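Lab 6: Comparing Two Hand-Held Grippers
Course notes, W. Holroyd

You will test the Pevness and the Mottram on the same set of parts. Both mount to the same handle, so the only things that change are the fingers and the drive. Open the fingers all the way before you start and note the opening in your log. The Pevness is rated at 92 mm, the Mottram at 136 mm.
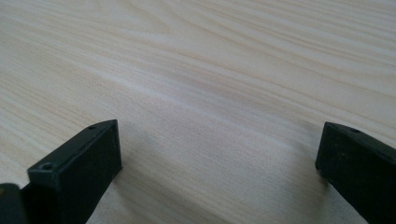
Run 22 picks with each gripper. Bring the tips down close to the table, level with each other, and close at the slow setting. Record a slip as a miss - do not repeat the pick.

Change fingers only with the controller off. The screws are small and easy to strip, so use the hand driver.

Logs go in the Enora folder before the next lab. Include your raw counts and one paragraph on which gripper you would choose for thin parts.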